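Jobs > Casual & part time > Cleaning and tidying

Table and room resetters wanted – Cirnell studio, Hurkby

Four people needed, casual, starting January. Mornings mostly, 7.30 till noon. Could turn into more if the autumn bookings hold up.

Work is simple but theres a lot of it. Wipe down tables, fold and lay cloths, put the small stuff back where it belongs, water plants, chairs in, floors swept. Then the next group comes through and you start over. You'll be on your feet the whole shift so sneakers please, no sandals.

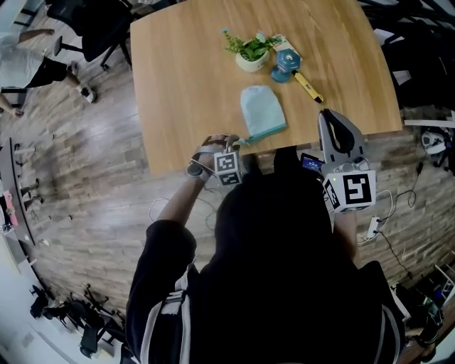

Cloth, plant and marker on one of the wooden tables.

No experience needed. We do want people who are tidy by nature and dont mind doing the same table again and again. Colour-coded cloths – you'll learn the system on day one. Must be OK with others walking through while you work.

Pay is $300 per week for the short roster, paid fortnightly. Long roster by arrangement, ask Archana.

To apply send a few lines and your availabilty to Archana Khurana, Room 101, Cirnell, or drop in before noon and ask for Balthasar. Resume optional. References good to have.

2,674 views · 4 shares · 0 comments

This site uses cookies. Accept | Manage settings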